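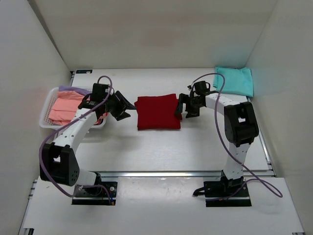
White folding table with the white plastic basket, one dark red cloth and one turquoise

Lurkolholm White Folding Table Top, with basket and cloths

I get more mail about this table than about anything else in the shop, which still surprises me, as it's a white rectangle. But if you fold a lot of laundry you probably know why people write. Most of us fold on the bed, or on a kitchen counter with crumbs on it, or standing up with a towel pinned under our chin. I did that for years (the chin thing is how I got toothpaste on so many clean towels) and I finally wanted a flat, plain, wipeable spot that was just for folding.

So this is the top I sell now, together with the basket and the cloths. You can buy them one at a time or all together, prices are on the order form.

The top

It's white, it's smooth, and it has no lip around the rim, so you can hang half a bedsheet off the side while you deal with the other half. I tried a version with a raised edge first and sent it straight back. Sheets caught on it every single time!

White was my choice and I'll stick up for it. You see lint on dark cloths right away, you can spot a stray sock from across the room, and if you've just wiped up something sticky you know whether you got all of it. It does show coffee. Please use a coaster, or do what I do and keep the coffee on the windowsill.

The top comes on its own, without legs. Most people set it on a pair of trestles or over a low cabinet. Put it where your elbows bend, or a little lower if you fold heavy things like jeans and bath mats. Mine is over an old dresser and I can work for an hour without my back complaining.

The basket

White plastic, open at the top, and it stands up by itself when it's empty. I keep it at the left because I'm right-handed and like to pull with my left and smooth with my right. If you're left-handed just swap it over. It rinses out in the tub and dries fast upside down.

A word about filling it: stop before it's heaped. When the pile is higher than the rim, everything on the bottom comes out with creases pressed into it, and then you're ironing, and I don't want you to be ironing.

The cloths

They're plain, no pattern and no fringe, and they come in dark red or turquoise. I use them for everything from drying glasses to covering bread dough. The red one folds down into a nearly square packet that sits nicely in a drawer, and you'll still see a few faint creases across it, which I happen to like.

Wash the red ones separately the first few times. I mean it. I have one pale pink pillowcase that used to be white, and that was entirely my own fault. The turquoise has behaved itself so far, but I'd still keep it away from your good shirts at the start.

How I fold them

Lay the cloth out flat and smooth it from the middle toward the edges with your palm. Bring one side over to the other, then fold again, then turn it and fold the other way. Press down once with your hand flat. If a bit of the under layer pokes out at a corner, leave it or tuck it in, your choice. I used to fuss over that and I've stopped, life is short and the drawer closes either way.

Put the finished ones at the far corner, out of the way of your arms. It sounds like a small thing, but I knocked over so many stacks before I started doing it.

Wear and cleaning

Before I listed the top I kept count, and I folded around 3000 pieces on one over the winter. It has a small scuff near the front from a zipper. Otherwise it wipes clean with a damp rag and a drop of dish soap. Please skip scouring powder, it dulls the finish and I can't replace a top for that. No irons on it either, even with a towel underneath.

Ordering and shipping

The basket and cloths usually leave here within 11 days. The top takes longer, up to 17 days, because it goes out in its own flat carton and I like to check each one for dings before it's taped up. You have 59 days to send anything back, as long as the cloths haven't been washed. If a top arrives with a chipped corner, write to me before you unpack the rest and I'll sort it out.

I'm hoping to have a longer top in January for the people who've been asking about king-size sheets. It will be white too.

Page last updated 20/09/2020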